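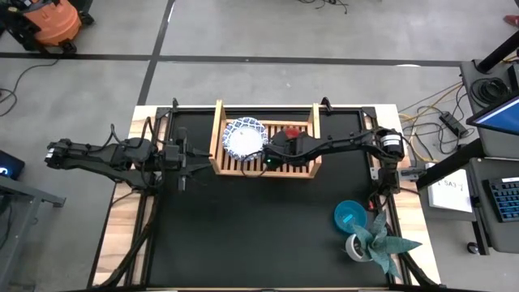 The worktable, seen from above

About Tretska

Tretska runs security exercises for organizations that would rather find out what they're bad at on a quiet morning in October than during the real thing. We write the scenario, we play the attacker, we play the reporter who calls your front desk, and afterward we write down what went on in language your board can read without a glossary.

We have done this 216 times so far. No two have gone the same way, although in a surprising number of them the phone list turned out to be stored on the server that had just been encrypted.

How we started

The company was founded by Sihan Li, who had spent the better part of a decade on the receiving end of other people's exercises. Most of these followed a pattern. A consultant showed slides. A hypothetical employee clicked on a hypothetical link. Everyone around the table agreed that they would escalate, and then there were sandwiches. Sihan kept a folder of the reports, which were all fourteen pages long and all recommended more awareness.

The first Tretska exercise was run for a regional freight broker with a network of 37 machines and a binder labeled INCIDENTS. The binder contained the warranty for a microwave. We still use a version of that scenario, minus the microwave, and the broker is still a client.

What we do

Tabletop sessions. Half a day, your people, your building, your coffee. We bring a scenario written for your business, and we don't reuse the one we wrote for your competitor. Somebody from your legal team should come. They usually say they can only stay for the first hour, and they usually stay for all of it.

Live exercises. These run on Kpodo, our practice network, which we build to look enough like yours that your analysts will complain about the same things. Kpodo can be broken, wiped and put back together between sessions. It holds none of your data, and we won't accept any if you offer. A live exercise takes two days, plus a short call beforehand to agree on what is off limits.

Report reviews. Send us the incident plan you already have. We'll read it, mark it up and send it back within ten working days. The longest we've received ran to 784 pages, and the instruction to disconnect the affected machine was in an appendix. The shortest was a phone number. We preferred the phone number, but it was out of service.

Wurkby. A small scheduling and logging tool we made for ourselves, after losing an argument with a spreadsheet. It records who decided what, and at what minute, during an exercise. Clients kept asking for a copy, so now they can have one. The interface has been described to us as "honest-looking," and we've decided to take that well.

What we don't do

We don't sell firewalls, and we don't get a commission from anybody who does. We don't monitor networks overnight. We like sleeping, and there are good firms that have made their peace with the alternative. We don't issue certificates, badges or seals for your website. If you finish an exercise with us, you'll have a report and possibly a headache.

We also don't do surprise phishing campaigns against your staff about holiday bonuses. We've been asked. It works every time, and all it teaches people is to dislike you.

How we work

Every exercise has one lead from start to finish, so the person you talk to on the first call is the person standing in your conference room. Findings go to you and to no one else. Our notes are deleted ninety days after you accept the report — if you want them kept longer, put that in writing, and expect us to ask why.

Prices are fixed before we begin. If a scenario takes us longer to write than we thought, that's our problem, and it has been, more than once.

The Fonness library

Past scenarios, with the names and awkward parts removed, go into a shared library we call Fonness. Schools, clinics and small nonprofits can use it free of charge. It currently holds over 1071 injects, an inject being the little card that ruins your afternoon: the backup tape is blank, the vendor's hotline is closed, the chief executive has just posted something. You can sort them by sector, by length and by unpleasantness. The unpleasantness scores are Sihan's, and are not open to appeal.

Working here

We're a small team and we hire slowly. When there's an opening it goes on the jobs page, and when there isn't, the jobs page says so. We look for people who write clearly and can stay polite while pretending to be a criminal. A background in security helps. So does theater, as it happens, and one of our better leads used to dispatch ambulances.

Getting in touch

Use the contact form and tell us what your organization does, how many people would take part and whether you've had an incident recently. If you're having one now, please stop reading our about page and call your response provider.

Page last updated 31 March 2025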